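Review: Stakari cable dress kit for a two-arm table cell

Last updated: Aug 7, 2020
14 comments · 31 shares

I look after a cell with two robot arms which share one long table, and since May it has the Stakari cable dress kit on both arms. Before that we used whatever ties were in the drawer. The kit is sold by Fornano as a complete set for one arm, so I ordered 2. I paid with the budget of the lab and I have no connection with the seller.

First, why I wanted it. Our old cables were too loose at the elbow and too tight at the wrist. When the arm folded itself for a low reach, the gripper cable pulled on its plug, and then the gripper lost its connection and the whole program stopped. I changed that plug 3 times during the winter. I am not an electrician, but I understood that changing the plug again was not a repair.

In the box you find ties in two lengths, soft sleeves, adhesive pads, a strain relief for the wrist and a folded instruction sheet. The sheet is the weak part. The drawings are very small and they show an arm which stands on the floor. Our arms are mounted in another way and they come down to the table from above, so I had to turn every drawing in my head. One drawing has the elbow and the wrist exchanged, I am quite sure of it. 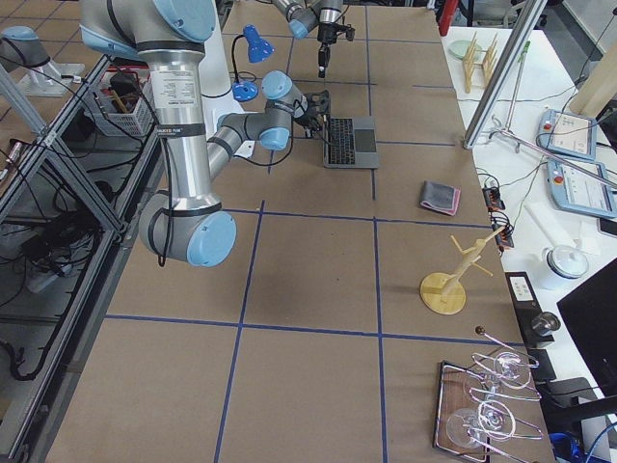
The first arm took me 4 hours, the second one much less. Most of the time goes to finding the longest path. You must put the arm by hand in its most stretched pose, mark the cable, then put it in its most folded pose and look where the extra length wants to go. Only after this you close the ties. I closed them too early on the first arm and had to cut them all, and the kit contains very few to spare. I think this is a mean economy for the price.

The ties themselves are good. They are wide, they do not have a sharp end after cutting, and they hold without pressing the cable flat. The pads I cannot recommend. They came off from the metal after some weeks, although I cleaned it with alcohol before. I replaced them with Yang pads which we already had in stock and these have stayed in their place.

The strain relief at the wrist is the best piece of the set. It is a small clamp with a rubber inside, and it takes the pull away from the plug. Since I fitted it, the gripper has not lost its connection one time. To me this alone is worth the money, and I would wish that Fornano sells it separately.

For checking I use always the same tasks. One of them is to lower the gripper to the keys of an open laptop. It looks easy, but the wrist must bend a lot and the cable must follow without pulling, and if the cable is too stiff the fingers arrive a little beside the place where they should be. The paper on the table has a tape grid, so when something is shifted I can put it back in the same cell and repeat. I ran this task 70 times after the installation and wrote down each stop. There were no stops from the cable. There was one from me, because I leaned on the door switch.

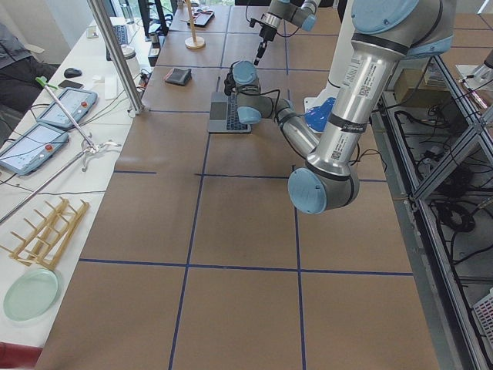 One arm at the laptop during the keyboard task, the other waiting behind it.

About the daily care. The sheet says to look at the ties every month. I do it more often, together with the fingertips and the screws of the gripper. I bend each cable a little at the elbow and feel if it has a hard place. The sleeves collect dust on the inside, and you cannot open them without taking out the strain relief, so cleaning is a tiresome job. The older Idenora sleeves had a zip and I miss it. Their material was worse, it became brittle, but you could open it in one second.

One more warning: after you change the cables, check the payload setting in the robot. The sleeves and the clamp have a weight. It is not much, but my second arm was drifting slowly in hand guiding until I corrected the value. The instruction sheet does not say a word about it.

I wrote to Fornano about the exchanged drawing and the pads. They answered politely and sent me a small bag of additional ties, without charge. About the pads they wrote only that the surface must be clean, which I knew.

Good: ties, wrist clamp, answer from the seller.
Bad: pads, instruction sheet, sleeves which do not open.

I would buy it again for an arm that moves all day. If your arm makes only one simple movement, normal ties and some patience will be enough for you.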